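4.3 Recording fridge episodes

Section 4.2 left you with a calibrated head camera and, we hope, both arms still attached. The Grisix method learns from whole episodes, door opening included, so the dull parts count.

1. Park the base on the mat, facing the fridge.
2. Select FRIDGE-OPEN in the task list and start recording.
3. Open the lower door until the shelves are in view. Hold still for 2 seconds. The labelling tool uses this pause to find the start of the reach.
4. Carry out the task on your card, then close the door.
5. Press SAVE. Pressing it twice saves two copies, which the model will take as a sign of your enthusiasm.
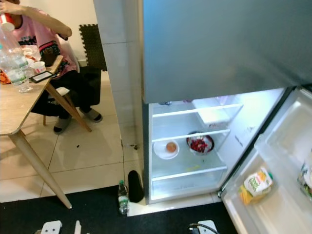 Fig. 11. Head camera view at step 3, lower door open, grippers low.

Note: Leave the household as you find it. In the Tamthorpe trials, models trained on 1000 episodes from lived-in kitchens beat those trained on 3000 from our spotless lab one, which was a blow to whoever had been cleaning it.

Caution: Check the floor by the fridge before driving forward. Bottles standing there don't show up on the base's bump sensor until they are no longer standing.

6. If the door swings back during the pause, discard the episode and go back to step 2. Don't hold it with your foot. The model has no foot.

Comments (3)

likville_lab: Step 5 got us. Can duplicates be removed afterwards?

Urquijo support: Yes, Tools > Merge. Tick "identical only" or it merges everything.

gripfan: I didn't tick it.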